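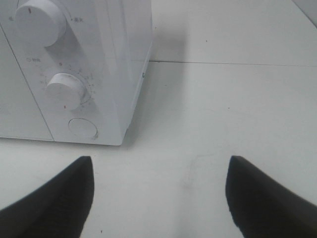
机械旋钮微波炉的门按下去弹不开,需要先把计时旋钮转回0吗?

先把计时旋钮转回0再开门。多数机械式机型在计时中按开门钮也能开,门一开加热就停,但旋钮停在刻度中间时里面的发条仍然带着力,排查开门问题时归零再试,结果比较好判断。

10月
整理:Leandro Espinoza(Skudura 设备支持)

工单编号:124
提交平台:Clumivo
提交人:Elsie Harawira(Zumambridge 行政)
位置:Schumacher 楼 4 层茶水间
设备:白色机械旋钮微波炉,上旋钮调火力,下旋钮定时,最下面是圆形开门钮
优先级:普通
状态:已解决,观察期内

报修内容(提交人原文)
茶水间的微波炉最近开门费劲。按钮按到底,有时候门弹一下又卡住,要用手扒着门边才能打开。早上基本正常,中午用的人多,就容易出现。另外有同事反映计时不准,定一分钟,感觉没转多久就响了。火力没有发现问题,饭能热透。炉子没有异味,没有打火。麻烦看一下是修还是换,换的话需要走采购,我要提前写申请。

09:20 支持回复
已收到。请先补充以下几点:
1. 按钮按下去以后,能不能自己弹回来。
2. 门卡住的时候,卡在上面还是下面。
3. 计时不准是每次都不准,还是只在定短时间的时候不准。
4. 炉子是否挪过位置,门的转动方向上有没有东西挡着。
在回复之前可以继续使用,但请不要用刀叉或尺子撬门。如果出现门没关严也能启动加热的情况,立即拔掉插头,并在工单里注明“停用”。

09:55 提交人回复
按钮能弹回来,但是比较慢,偶尔停在里面一点,要再按一下才出来。门好像是下面卡,上面先松开。计时的问题我自己试了两次,定五分钟那次差不多是准的,定一分钟那次偏短。炉子上个月擦台面的时候挪过,现在右边是空出来的,门往左开,没有挡。没遇到过门没关严就转起来的情况。

10:10 支持回复
按钮回弹慢和门下面卡住,可能是同一个原因。开门钮往里推的时候,会顶开门钩,门钩分上下两个,下面那个如果积了油污,松得就比上面晚。按钮四周的缝里进了汤水,干了以后发黏,按钮也会回得慢。先按清洁处理,不急着换件。

计时偏短的情况,请先试一下下面的办法:定两分钟以内的时间,先把旋钮转过10,再往回转到需要的位置。机械定时器的发条在刻度开头那一段张力小,直接转到1或2容易不准。很多机型的说明书里也有这一条。

现场清洁步骤(请茶水间负责的同事照做)
1. 计时旋钮转回0,拔掉电源插头。
2. 打开炉门,用拧干的湿布擦门边、门框和两个门钩的表面。布上可以沾一点中性洗洁精,不要直接往炉子上喷。
3. 门框上插门钩的两个孔,用干棉签转着擦。孔里有微动开关,不要往里捅,也不要用湿棉签。
4. 按住开门钮不放,用干棉签沿着按钮四周擦一圈,松开,再按住,再擦一圈。棉签变黄就换新的。
5. 面板上的两个旋钮只擦外面。刻度是印上去的,不要用钢丝球、去污粉或酒精。
6. 敞着门放一会儿,等表面干透再插电。
7. 放一杯水进去,定两分钟,中途按一次开门钮,看门能不能一次弹开、加热有没有停。

13:40 提交人回复
按步骤做完了。门框下面那个钩确实很脏,棉签擦下来是棕色的,上面那个还好。按钮四周擦出来一些黏的东西,像是糖水或者酱汁。擦完以后按钮回弹快了,连续按了几次没有停在里面。

杯水试过,第一次门一下就开了,加热停了。第二次门弹开一点,还是有点紧,第三次又正常。计时按你说的先转过10再转回来,定一分钟,用手机对了一下,没有明显偏短。

还有一个问题,之前没写。按钮这一块右上边有点毛,摸着糙,不知道是不是裂了。

14:05 支持回复
表面磨毛一般不影响使用,但需要排除裂纹。请用指腹轻轻沿着圆孔边沿摸一圈,如果有地方能勾住指甲,或者按下去的时候边沿跟着动,就停止使用并告诉我。如果只是表面发糙,面板本身不动,可以继续用。不用贴胶带,胶带的边容易卷进缝里,反而会卡住按钮。

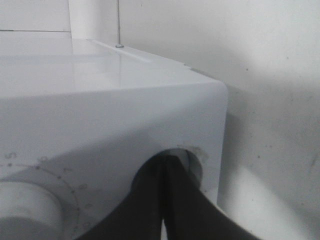 图2 计时刻度与旁边的圆孔,孔沿右上有一小片磨毛

14:30 支持补充
按工单里的图核对:计时刻度从0起,能认出10、20、30,0的左边是60。刻度印得比较淡,站着看容易看偏,旋钮转的时候请低一点看,以免把0认成60。转到头不要硬拧,60再往前不是0。

提交人反馈:摸过一圈,没有勾指甲的地方,按的时候边沿不动。按磨损登记,不按破损登记。

15:15 费用和处理方式
提交人问如果还是卡,是修还是换。按目前的情况估算如下:
上门检查加更换门钩弹簧,报价 190 元,含一次复查。
更换开门钮组件需要先确认机型铭牌,铭牌通常在炉子背面或者门框内侧,请拍照后传到 Clumivo,不用把炉子搬下来。
整机更换由 Zumambridge 自己走采购,Skudura 不经手。
目前不建议更换。清洁后三次试开只有一次偏紧,先观察。

请不要自行拆外壳。微波炉里有高压电容,拔掉插头以后仍然可能带电。门钩弹簧虽然从外面能看到一部分,但更换需要拆门内板,装回去之后还要做泄漏检测,茶水间没有条件做。

观察期要求
观察期到本工单关闭为止。期间每天下午清洁时顺手试一次开门,正常就不用写,不正常就在工单下面留一行,写清楚时间、门是上面卡还是下面卡、按钮有没有弹回来。累计试满 40 次没有再卡,工单自动关闭。中途只要出现一次按到底门完全不开,就转上门。

16:00 提交人回复
收到。我贴了一张纸在炉子旁边的墙上,内容如下,请看看有没有写错:
“开门请按到底再松手,不要扒门边。定两分钟以内,先转过10再转回来。热汤请盖盖子。洒了请当场擦,包括门下面的钩。不用的时候计时转到0。”

16:10 支持回复
没有写错。建议再加一句“里面没有东西时不要启动”。空转会伤磁控管,也有人会为了试计时把空炉子转起来。需要试计时的话,放一杯水。

另外纸请贴在炉子侧面以外的地方,不要贴在炉身上,避免挡散热孔。你们已经贴在墙上,保持不动即可。

后续记录
提交人:第二天中午用的人多,开门没有卡。有一位同事说按钮比以前轻,问是不是换过,已告知没有换。
提交人:又过了几天,下午试开时有一次偏紧,下面卡,按钮弹回正常。擦了门钩以后再试没有出现。
支持:下面的门钩容易接到从炉腔流出来的汤水,请把擦门钩加进日常清洁,和擦转盘一起做。偏紧但能一次打开的,不计入故障,继续观察。
提交人:已加进茶水间清洁单。计时没有人再反映。铭牌照片还没拍,炉子后面离墙太近,等下次擦台面挪炉子的时候一起拍。
支持:可以。铭牌照片不影响本工单,补上以后存入设备档案。挪炉子时注意背面和墙之间要留出散热的空隙,电源线不要压在炉脚下面。

处理结论
开门卡滞:下侧门钩和开门钮四周积污,清洁后恢复,未换件。
短时间计时偏短:操作方式问题,先转过10再回转,复测正常。
按钮旁磨毛:登记为表面磨损,不处理。
产生费用:无。

相关工单
冰箱门封条发霉,能否只换下半段
电热水壶烧开后不跳闸
微波炉转盘转动时有咔嗒声
茶水间插座松动,插头发热
机械定时器走到0不响铃

Skudura 设备支持 | 通过 Clumivo 提交新工单 | 联系我们 | 返回顶部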